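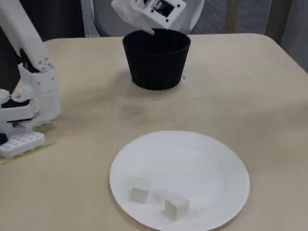

# Wavum K-61

The **Wavum K-61** is a rack-mountable digital delay unit made by Wavum, a small maker of studio and stage equipment based in Plotdale. It takes up one rack space and has two audio channels, which can be run separately, in series or as a linked stereo pair. The longest delay time is 323 milliseconds per channel, or double that when the channels are joined.

## Design

The unit was designed by Jurgita Sepp, who had earlier worked on mixing desks at Karakaya. Her first version was a mono delay with fixed times, built for use in theatres. The second channel was added before production began, and the front panel was redrawn to make room for it.

Each channel has knobs for input level, delay time, feedback and mix. A shared modulation section offers sine and triangle shapes, with speed and depth set by a single pair of controls. Short, modulated delays give chorus and flanging effects. A low-pass filter sits in the feedback path, so repeats grow duller as they fade.

## Connections and memory

Inputs and outputs are on balanced jack sockets at the rear. A switch beside them selects instrument or line level. There are two footswitch sockets, one for bypass and one for stepping through the memories.

The K-61 stores 61 user memories and nine factory settings. The factory settings can be copied and edited but cannot be overwritten. MIDI program changes are received on any channel, although early units respond only on channel 10 until their software chip is replaced. Memories are held by an internal battery soldered to the main board.

## Versions

A later model, the K-61R, has the same audio circuit with a brighter display and a detachable mains lead. It also drops the level switch in favour of a wider input range. Settings can be moved between the two models over MIDI, except for input level, which must be set again by hand.

## Use

The K-61 was mostly sold to small studios and hire firms. The Drekorgate theatre kept a pair in its sound rack for vocal echo and for thickening offstage voices.

## See also

- Delay (audio effect)
- Flanging
- Rack unit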